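4. Saving and Restoring Progress

Brudent keeps 3 manual save slots and 2 automatic slots for each player profile. Automatic saves are made on entering a new area and cannot be switched off.

1. Open the Pause menu and select Records.
2. Choose an empty slot, or one that may be overwritten.
3. Confirm, and wait until the slot shows the name of the area.

Caution: Do not close the game while the save symbol is displayed.
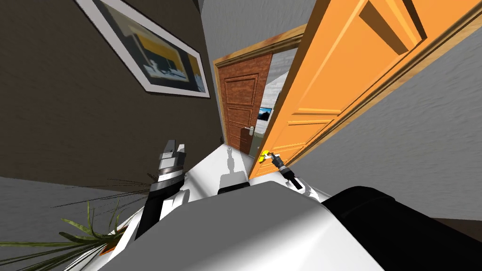
Restoring a save returns the player to the last threshold crossed, with health set to no less than 70 per cent. Items dropped after that point are lost. Doors count as thresholds only if they have a handle — a panelled door with a silver lever, for instance, qualifies — and archways do not.

Note: Saves made before version 33 must be converted under Records, Older Files.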